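Workshop Tips: Good Habits for Shared Robot and Gripper Benches

Posted 09/12/2018 by Latifa Fawzy
Filed under: Workshop, Safety

These are the rules we work by at Woretti, cleaned up a little so other shops can use them. They apply to hand-held grippers, small arms and anything else with powered or spring-loaded jaws. If your building has its own rules, follow the stricter of the two.

Before you start

Read the tool's manual once all the way through, then keep the pages on pinch points and shutdown where people can reach them. A binder on a hook is fine.

Check the finger pads. Look for cracks, lifted edges and grit packed into the ribs. Brush textured pads out with an old toothbrush and let them dry if you used water.

Open and close the jaws 6 times with nothing in them. If they stick or close unevenly, tag the tool and put it back on the repair shelf. Write the fault on the tag. "Broken" is no help to the person fixing it.

Tie back long hair, take off rings and bracelets, and tuck in loose straps.

Floor and cables

Run cables along the wall where you can. If one has to cross a walkway, use a cable cover. Tape comes up at the corners after a week of foot traffic.

Coil what you are not using and hang it. We use Storkora bins for short leads, one bin per connector type.

Printed markers stay flat and clean. A dusty or bent marker reads badly, and you can lose a morning before you think to look at it. Wipe with a dry cloth only, as cleaner takes the black off some of ours.

At the table

Clear the table down to what the task needs. Glass and anything with small tubes goes well back from the near edge.

Hold the tool by its body, and keep your other hand behind the jaws.

If you share a room, agree on who works at which table before anyone puts on gear. Leave space to step back, and remember that someone wearing a pack is deeper front to back than usual.
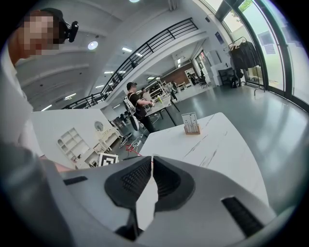

Speak up before you walk behind a person who is wearing head gear. Say which side you are passing on.

Putting away

Switch off, take the battery out and charge it on the metal shelf. Nothing charges overnight.

Wipe the shell with a damp cloth. Solvent will haze most plastics.

Sign the log. Ours is a plain ruled notebook with columns for tool number, name, time out, time in and faults. The full inspection is every May, and any tool with no entry from it stays in the cabinet.

More in Workshop: Labeling Drawers, Sharpening Day at Tevley, Choosing a Bench Mat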